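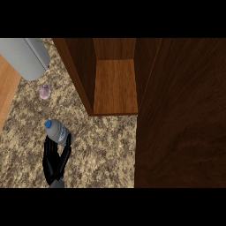 January 19, 2021 – Wenon receiver tags, bench notes

Picked up the second batch of shoulder-pad tags from the Buchanan field house this morning. Same complaint as last time: the tags say one thing, the film says another, and the coaching staff believes whichever one has the bigger number in it. The job is to find out if the Wenon tags can be trusted for route distance and top speed on an indoor field. I still doubt it, and I'd like that doubt on paper before anyone shows me a nice chart.

What came in

21 tags, all on the June firmware. The log file from the last full scrimmage holds 3764 rows after I threw out the ones with no player number. The vendor sheet says the tags are "game ready." It does not say what was tested, on what surface, or with how many bodies between the tag and the wall receivers. Arena ball has padded boards all the way around, nets at both ends and a metal roof. I can't think of a worse place to do radio ranging, except maybe a submarine.

Straight line check

Taped a line down the middle of the field, goal line to goal line, 50 yards. Walked it, jogged it, ran it, with one tag on each shoulder. Walking was fine. Jogging was fine on the left shoulder and a yard and a half long on the right. Running was long on both. A tag that adds distance when you go faster is going to flatter every wide receiver on the roster, and they will all love it.

Swapped shoulders and ran again. The long reading stayed on the right side and did not follow the tag. So it's the room or the receiver layout, and swapping hardware will not fix it. I would have bet on a bad tag. Glad I didn't.

Motion man

This is the one the coaches care about. The high-motion receiver gets a running start toward the line, and they want his speed at the snap. The Plimitz software smooths over a window it calls "adaptive." Asked support what that means and got a link to the same page I was asking about. From the raw rows I make the window long enough to swallow most of the run-up, so "speed at snap" is really an average of the whole approach. Could be useful for something. Should not be called speed at snap.

Compared 574 rows around motion plays with hand-marked film. My own marking is not great either – I moved the snap by a couple of film frames between first and second pass on a few plays, and at full tilt that matters. Need a second person to mark the same plays without seeing mine.

Boards

Tag against the padding: position jumps into the stands and comes back. The software quietly deletes the jump and draws a smooth curve in its place. On the screen it looks like a player easing off before contact. One of the coaches has already used that curve to tell a kid he was pulling up short of the wall. Film shows him hitting it hard. I asked that the curve not be used for that again, and will put it in writing.

Zumier loaner

The Zumier unit has a plain accelerometer and no ranging at all. It costs 400 a set less and does less, and so far it has been wrong in ways I can understand. Drift builds up over a series and resets when the player stands still. I can live with that for workload totals. For position it's useless, and they say so themselves on the box, a point in their favor.

To do

Move the two corner receivers up above the net line and rerun the right shoulder.
Get raw export turned on for the whole roster, with smoothing off.
Blind film marking, second person, same plays.
Charge check: two tags died before the end of the third quarter and the log shows them as "resting."
Ask Buchanan when the field is free with the nets down. I'd like one run with nothing hanging from the roof.

No report to the coaches yet. They asked for a one-page summary with a yes or no at the top. Right now it would be a no for position near the boards, a no for speed at snap, and a shrug for total distance. If the receiver move fixes the right side I'll look at distance again.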